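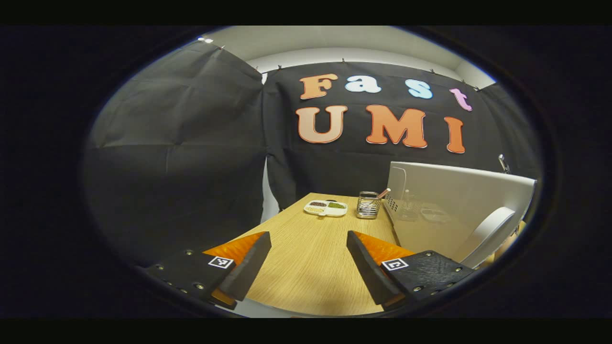
What a Second Screen Is Worth

The two-screen cinema in Brurisside sold 838 tickets in March. Its owner, Hidell, runs three other small houses and reports the figures for all of them monthly, which makes it possible to follow one film through the chain week by week.

The film was Skanside, a low-budget drama released by the distributor Troncoso. It opened on the larger screen at Brurisside with 2 shows a day. In its second week it moved to the smaller screen, which seats 80, and stayed there until the end of its run. Across the four Hidell houses it drew 2,302 admissions.

Small cinemas rent films on a percentage of ticket sales. The share paid to the distributor is highest in the opening week and steps down after that, under terms agreed before the first show. A film that opens well and drops fast therefore sends most of its money back to the distributor. A film that holds steady leaves more with the house in the later weeks, when the share is lower.

The smaller screen matters for this reason. A single-screen house has to drop a film when the next booking arrives. With a second room, the film can be held over at low cost – the projector is already running, and the same staff cover both doors. The film file stays on the server, though the playback key has to be renewed if the run goes past its end date.
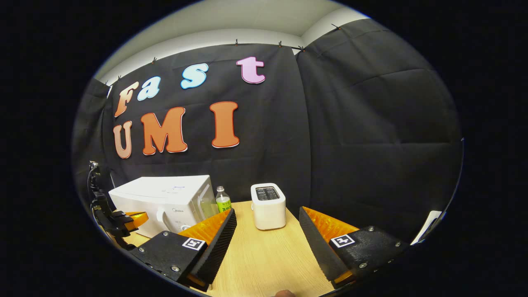 Why doesn't the cinema just book fewer new films and hold each one longer?

Most distributors set a minimum run and a minimum number of daily shows for a new release, and a house that turns down one title may wait longer for the next. The second screen lets it meet those terms and still keep an older film on sale.

Concessions follow a separate pattern. The house keeps all of that income, and drama audiences tend to spend less at the counter than family audiences do. Hidell does not break out counter sales by title, so the full return on Skanside can't be worked out from the monthly reports. Ticket income can, and by that measure the late weeks at Brurisside paid for the early ones.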